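Let the Small Halls Have Their Recitals

January 16, 2022

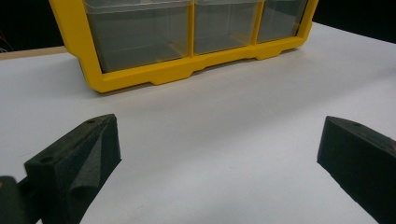 In December I heard Þórey Vigfúsdóttir sing an hour of songs at Lykkegaard, a converted chapel with 201 seats. Most of them were taken. Two weeks earlier I had heard her in the big hall at Vostley, which holds 831, and from row R I got the voice and very little else.

Vostley's management now wants to move the whole recital series into the big hall. Their argument is money. A singer and a pianist cost the same wherever they stand, and more seats can be sold. I understand that, but I think it is a mistake.

Song is written for close range. When Vigfúsdóttir dropped to almost nothing at the end of the second group, the chapel heard the consonants. Nanna Bundgaard, at the piano, had the lid on the short stick and still had to hold back. At Vostley she played with it fully open, and the soft songs came out medium loud – as they had to.

Then there is the matter of who comes. A hall that needs 700 people to look respectable will book famous names and familiar arias. The Lykkegaard program had a cycle I had never heard before, and I doubt it would survive the move.

Raise the ticket price a little if the series is short. Repeat the program on a second night. Either would be better than putting two musicians on a stage built for an orchestra and asking them to fill it. The series has a room that suits it, and Vostley should leave it there.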